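**Is the Zorkora hand gripper kit worth it for a beginner?**

Fletcher Kereama

Looking at the Zorkora kit, 400 with the spare pads. I want it for recording pick-and-place at home. Does it cope with thin plastic bottles, or does it treat them like an enemy?

**Aurelia Pop**

Mine has the purple ribbed pads. Go easy on the squeeze and a part-full water bottle is fine.
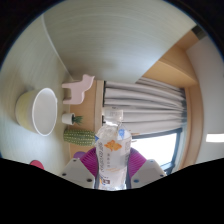

*Losen, October*

I've done some 95 grabs off the same shelf, next to the cactus and the pink llama or alpaca thing. The screw holes on the finger plates want checking every 2 days. The manual is 34 pages and mentions this on the last one.

**Iulian Bogdan**

never used it but the Clorach one is cheaper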